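wk 4 — thermal comfort + bedding (notes, not full text, read ch. 3 before the seminar)

**Recap from last time**

- body loses heat 4 ways: conduction, convection, radiation, evaporation
- asleep = lower heat output, so the covers do most of the work
- still air is the insulator. The filling just holds it in place. This comes up every year on the test and people still write "feathers are warm"

**Loft**

Loft = thickness of the filling at rest. More loft, more trapped air, up to a point. Squash it and you lose the air. Why a heavy blanket on top of a light duvet can make you colder — ask if this isn't clear.

Leveo handout has the loft table (pick up at the front). Their test: sample left to recover for 2 hours, then measured. Aasen method skips the recovery step so DON'T compare numbers across the two. Last year half the lab reports did exactly that.

**Moisture**

Sleeper gives off water vapor all night. It has to go somewhere. Cotton shell takes it up then lets it go slowly, tightly woven synthetic shell lets less thru. Damp filling clumps, clumped filling = cold spots.

Our lab case: Cerkumport guest house, 80 beds, January. Logger readings every few minutes, 2,529 readings after cleaning the file. Complaints were mostly "cold at the feet", heating was fine when checked.
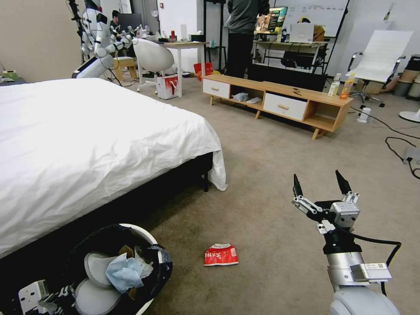

Drafts and gaps are the next bit. Air near the floor is usually cooler than air at pillow height, so any opening low down matters more than the same opening up top. Lab value for a sealed edge assumes the cover lies flat and tucks in all round. Real bedding doesn't — a rumpled duvet hanging off the foot corner down to the carpet has uneven thickness all over, and the lab value won't hold for it. Use the corrected formula (sheet 2), not the flat one.

**Humidity in the room**

- target for the exercise: under 80 percent, anything above gets flagged
- open window vs. vent: see Jekirora data set, column F
- colunm G is broken, ignore it

**For next time**

1. finish sheet 2, show units
2. one paragraph: why does loft drop over the life of a duvet?
3. bring a calculator, phones not allowed in the test

Office hour moved to 3 pm, same room.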